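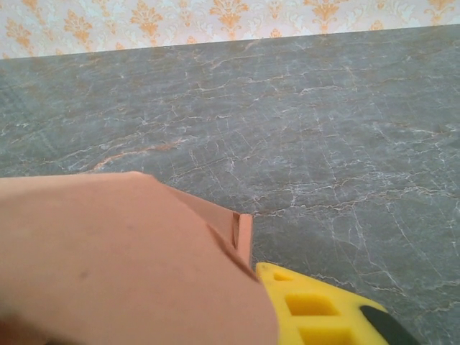
How do you fold a cloth so it stays folded in the drawer?

Fold it in thirds lengthways, smooth it flat with the side of your hand, then fold it in thirds again the other way.

Right, that's the one I get asked most, so it goes at the top. Thread on folding soft stuff, which I have got far too keen on since February!

Start on a hard surface. Bed = hopeless, everything sinks. I use the kitchen worktop and the folds come out twice as sharp.

Get the corners matched first and forget the middle. The middle sorts itself out once the corners are right – you just sweep it towards the fold.

Velvety-looking pieces like the peach one want fewer folds. Halves and then halves again is plenty. Try for thirds and you get a big fat hump on one side that springs open the minute you let go (ask me how many times).

If a flap keeps lifting, open the whole thing up and start over. Pressing harder does nothing, I have tried, with a dictionary.

Solange Morin showed me the trick of turning the last fold under instead of over. The weight of the cloth holds it shut. I was so pleased I refolded the entire cupboard that evening.

Colours: I keep the pale ones together, peach and cream and that sort of thing, and the darks at the back. Makes no difference to the folding but opening the drawer is lovely.

Felt is its own problem. It doesn't crease so much as bend, so I roll mine. Kellholm people will tell you to lay it flat, which is fine if you have Kellholm-sized drawers!

Someone asked about fitted sheets. Tomorrow. I need a cup of tea and a run-up.

Oh and 163 of you have saved the tea towel post?? Thank you! Send me your drawers, tidy or otherwise – I want to see them all.

26 Aug 2021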